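# ¿Por qué hay sitios que invitan a los turistas… y otros que les piden que esperen?

¿Alguna vez has visto un cartel enorme con una playa preciosa y la frase «¡Ven a visitarnos!»? ¡Detrás de ese cartel hay un montón de gente trabajando! Se llama promoción turística, y es como escribir una invitación de cumpleaños, pero para miles de personas que no conoces.

Imagina una isla pequeña, Flukville. Tiene 601 habitantes, un faro, una panadería buenísima y una cala donde anidan las aves. En verano llegan hasta 1000 visitantes en un solo día. ¡Más turistas que vecinos! La panadera, Urszula Żak, está encantada porque vende todos sus bollos antes de las diez. Pero también hay colas en el ferri, más basura que recoger y pájaros que se asustan.

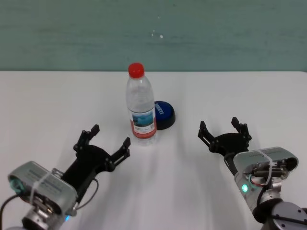
*Tiempo de lectura: 2 minutos*

¿Y entonces qué se hace? Pues una cosa que usan muchos lugares es el cupo, que quiere decir «hasta aquí». En Flukville decidieron que a la cala solo pueden bajar 217 personas al día. Cuando se acaban las entradas, toca volver mañana o ir a ver el faro (¡que tiene 54 escalones y unas vistas increíbles!).

Otra idea es la tasa turística: una monedita que paga cada visitante cuando duerme en un hotel. Con ese dinero se pueden arreglar caminos, limpiar playas o poner más autobuses. En la ciudad vecina, Gomevmont, la gastaron en fuentes nuevas y en un carril para bicis que llega hasta el puerto.

También se puede invitar a la gente en otro momento del año. Radosław Jakubowski, que prepara los folletos de la isla, cambió las fotos de sol por fotos de noviembre — olas gigantes, chocolate caliente y casi nadie en el ferri. ¡A mí me dieron unas ganas tremendas de ir!

**Palabras para recordar**

- **Temporada alta:** los meses en que viaja más gente.
- **Cupo:** el número máximo de personas que pueden entrar.
- **Tasa:** un pago pequeño que sirve para cuidar el lugar.

Y ahora te toca a ti: si tuvieras que hacer el cartel de tu barrio, ¿qué pondrías? Dibújalo, escribe una frase bien grande y piensa en qué mes te gustaría que vinieran las visitas.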